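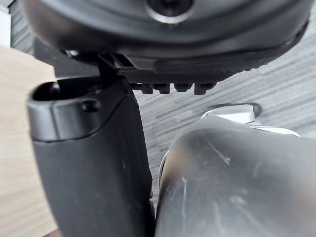
A gripper finger close up, from the wrist camera. The grey part beside it has picked up its share of scratches.

May
By Iida Laaksonen

The robotics class at Jundcombe College meets on Monday evenings in an office. The workshop downstairs has better lighting and a sink, but the class is teaching a robot to use a filing cabinet and the cabinets are upstairs with the desks.

Six students are on the course this year. Most of them work during the day. Raghda Qudah is a dental receptionist, Everaldo Araújo drives a delivery van, and the others come from jobs in shops, a school kitchen and a parcel depot. They began in the autumn with simple exercises, moving one joint at a time and learning to read the numbers that came back. Since January they have worked on a single project, which they call Votier, after the street where the college used to be.

The aim of Votier is easy to state. The robot should open a cabinet door, take hold of a ring binder, put it on a shelf or bring it out, and leave everything as it ought to be. A person does this without thinking. The class has spent four months on it and the door alone took up most of February.

"I thought the binder would be the hard part," says Qudah. "We hadn't considered that the door comes towards you. If the robot is standing too close, it's in its own way. If it's too far off, it can't finish the swing."

They tried moving the starting position back, then back again, and marked each one on a sheet of squared paper that is now kept in a plastic wallet. The best place was a little to one side, with the body turned. Araújo found it by opening the cabinet himself with his elbows tucked in and asking the others to watch where his feet went.

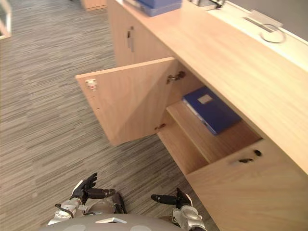 Hands low in front of an open door, with a binder lying on the shelf inside.

The robot learns from recordings. A student guides it through the task, the movements and the camera pictures are saved together, and a program is trained on the results. The class had made 1,026 recordings by the Easter break. They are kept in a plain folder structure with a spreadsheet beside it, and each row has the name of the student, the task and a column headed "Any good?"

Filling in that column caused the longest argument of the year. At first, anything that ended with the binder in the right place was marked yes. Then Qudah went back through a batch of 112 and watched them all in one sitting. Some had long pauses in the middle where the student had stopped to think. In others the hand had pushed the binder along the shelf when it should have gripped it. She wanted those taken out. Araújo, who had made a good many of them, wanted them kept on the grounds that a robot ought to see how people recover from a bad start.

The tutor, Athina Vasilakis, let them settle it by training the program twice. The set without the pauses did better at the door and no better at the binder. The class dropped the pauses, kept the pushing and moved on to other things.

Vasilakis has taught at Jundcombe for nine years, first electronics and then this course, which she wrote herself. She does very little talking in the session I sat in on. She has the students explain what they expect to happen before every run and write it down, and she is strict about it. One student who had skipped the step was sent back to her notebook while the rest waited.

"They get attached to a run going well," Vasilakis says. "I'd like them to be interested in what it did."

Safety takes up the first quarter of an hour. One student has the stop button and does nothing else. Chairs are pushed clear of the working area, and bags go on the far side of the room. Anybody who wants to reach into the cabinet says so and waits for an answer. By the third week of term, Araújo tells me, he had started announcing himself at home before opening the fridge.

After that the work is slow. A run takes a minute or two, and then somebody resets the cabinet, which means closing or opening the doors, putting the folders back on the shelf and checking the list to see what the next layout should be.
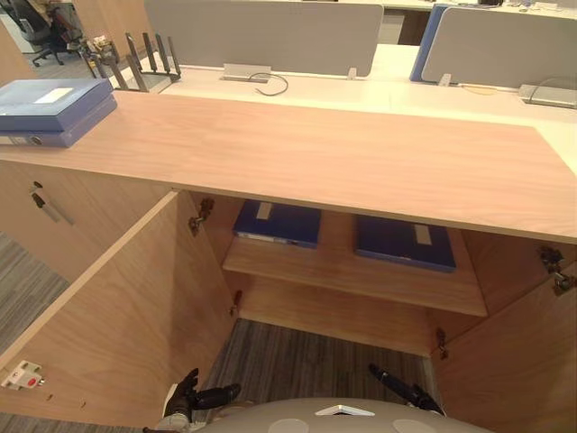

The list is there because of a mistake made early on. For several weeks the class left the folders in much the same place every time, and the program learned that place very well. When Vasilakis moved one a hand's width to the left, the robot closed its fingers on air and carried nothing to the desk with great care. Now the layouts are drawn up in advance, with the folders near the back or near the front, straight or at an angle, side by side or on their own. One door may be open, or both.

The cameras have been another lesson. The one at the head gives a wide picture of the cabinet, the floor and both arms, but a hand can easily hide the thing it is reaching for. The one at the wrist sees the fingers and whatever is directly past them, and very little else. Students tend to prefer the head camera because they can tell what they are looking at. Qudah has come round to the wrist. She says the wide view tells her where things are, and the close one tells her when to stop.

The software is an open package called Groren, and the class has a running list of complaints about it. Its error messages are short. It renames files when they are copied. Tamer Yammine, a former student who comes back to help with the computers, has written a small tool that puts the names right again, and it is used every week.

Yammine took the course when it was still about line-following cars. He now repairs lifts for El Ouafi, a local engineering firm, and says the habit of writing down what he expects has followed him to work.

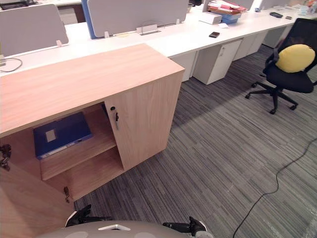
One door open and one closed, one of the layouts the class works with.

At the end of term the class will hold an open evening, and the robot will be asked to do the job in front of visitors. The students have set their own test. They will run it through a fresh list of layouts beforehand and pin the full results to the wall, failures included. In the last trial before I visited, it managed 74 per cent. The figure was lower with the folders at an angle, and lower again when it had to open the door first.

Araújo would like it to close the door afterwards too. Qudah thinks there isn't time. It was put to a vote while I was there and the vote was tied, so the question was left until the following week.

By then it was ten to nine and the building shuts at nine. The stop button was handed back, the recordings were copied to the second drive, and Qudah read out the evening's rows from the spreadsheet while another student checked them against the notebooks. Two did not match. They stayed on their feet in their coats until they had found out why.

The Jundcombe robotics class runs from September to June. No experience is needed, and places for next year can be booked at the college office.

Contact us | Copyright Jundcombe Magazine. All rights reserved. | Back to top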